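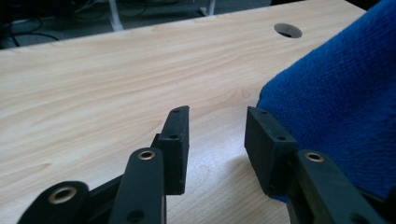

Sirnby Study Desk Refurbishment: Progress Report to the Tondberg Fund

Last updated: Mon 26 June

1. Scope

The grant covers the refurbishment of 57 timber desks held at the Sirnby study centre. The desks are light-coloured wood throughout and have been in daily use since the centre opened. Work consists of sanding and recoating the tops, re-gluing loose rails, replacing failed fixings and returning each desk to its numbered position. Chairs, shelving and fixed joinery are outside the scope.

2. Work completed this period

Refinishing is complete on 31 desks. Each top was cleaned with a mild detergent solution, sanded through three grits, vacuumed and finished with a clear water-based coating in a matt sheen. Colour matching was not required because no stain has been used at any stage.

Rail joints were checked on every desk before sanding. Where a joint moved under hand load, it was opened, cleaned back to bare timber, re-glued and clamped overnight. Stripped screw holes were plugged with hardwood dowel and redrilled. The original fixings were reused where the thread was sound.

The coating supplier, Zumska, changed the recommended recoat interval partway through the period. Desks coated after that notice were left an additional day before the second coat. No defects have been recorded on the earlier group, but they will be inspected again at handover.

3. Work in progress

The remaining 26 desks are stored in the east study room under cotton dust sheets. Two of these have splits running in from the end grain and have been set aside for assessment. Barrios has been asked to quote for replacement top boards in matching timber. If the price exceeds the repair allowance, the splits will be filled and the desks assigned to the staff area, where the surface finish is less critical.

4. Variations

One variation is submitted for approval. The original specification called for felt pads under all desk legs. Felt picked up grit from the concrete floor during the trial and left grey marks when desks were dragged. We propose nylon glides in their place. The cost difference can be met from the contingency line and no additional funding is sought.

5. Programme

Practical completion remains set for November. The main constraint is curing space, as coated tops must lie flat and uncovered. The centre has agreed to release the meeting room for this purpose outside term.

6. Expenditure

Materials are within budget. Labour is slightly over, owing to the extra joint repairs, and the overrun is offset by savings on abrasives. A full statement will accompany the next report.

7. Actions requested

- Approval of the glide variation described in section 4.
- Confirmation that the two split desks may be reassigned if required.

Related items
Sirnby desk condition survey
Coating trial results, room 32
Tondberg Fund reporting schedule
Study centre furniture register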